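Family Support for Anxious First-Year Students: A Peer Workshop Pilot
Project report, Applied Psychology practicum

Background

Many first-year students who feel anxious talk to a parent or sibling before they talk to anyone on campus. In our reading for the course we found plenty of material written for the student and much less for the relative on the other end of the phone. Our group wanted to know if a short workshop could make relatives feel more prepared for those calls.

The project ran from September to the end of the semester. It was carried out by four students under the practicum program, with help from Kimava, a local family counseling center that let us use its sign-up list and read our materials before we sent them out.

Recruiting

We sent an email invitation to 900 households on the Kimava list and put up flyers in the Birura residence hall. The email did most of the work. We had over 300 replies, but many were from people whose student had already graduated or who lived too far away. After we removed those, 169 relatives took part in at least one session and filled in the first survey.

Most were mothers. Fathers and older siblings were a smaller share, and we had a few grandparents. This is a limit on the results and we come back to it below.
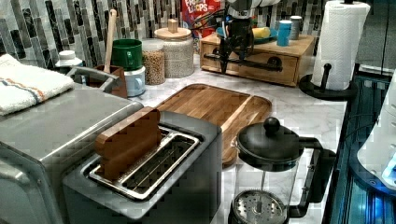
Workshop content

The workshop had 2 sessions of one hour each, held online in the evening at 7 p.m. We chose evenings after the first few replies asked for them.

Session one covered what anxiety can look like in a young adult: skipped classes, trouble sleeping, short answers on the phone, asking for the same reassurance again and again. We used plain examples and left out clinical terms where we could. Kimava asked us to add a slide on when to call a professional or a crisis line, and we moved it to the start so that people who left early would still see it.

Session two was practice. Participants worked in pairs in breakout rooms. One read the student's lines from a script and the other tried to listen without fixing the problem right away. Then they switched. The script was based on one from the Pathirana workbook, a self-help guide our supervisor had used in an earlier class, and we rewrote it twice because the first version sounded stiff when read out loud.

We also gave a home task between the sessions. Each person picked one regular activity - cooking, a walk, folding laundry - and used it as a time to talk with a family member with the phone put away.

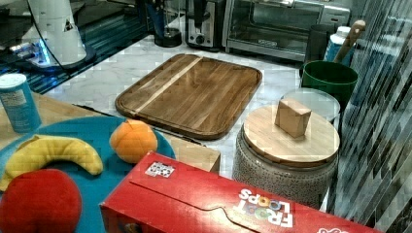

People reported back on the task at the start of session two, and this took longer than we had planned. In two groups it used up nearly half the hour. We kept it anyway, as the talk was useful, and shortened the closing slides.

Results

The survey used a five-point scale for each item and was given before session one and after session two. It was hosted on Civance, the survey tool our department uses. The item that moved the most was "I know what to say when my student is upset." The item "I worry about saying the wrong thing" moved very little. Several people wrote that they still worried but felt less need to end the call quickly.

Attendance dropped between the sessions, mainly in the group that met during midterms. We compared the first survey answers of those who stayed and those who left and did not see a clear pattern.

Limits

There was no control group. All answers were self-reported, and we did not ask the students themselves if they noticed a change. The people who signed up were already on a counseling center's list, so they may have been more open to the topic than other families. With so few fathers and siblings, we did not report results by relationship.

Changes for the next group

Send the invitation earlier and keep sessions away from midterms. Give the home task report its own 20 minutes. Add a short survey for students, with consent handled separately from the relatives' form. The script, the slides and the blank survey are in the shared practicum folder.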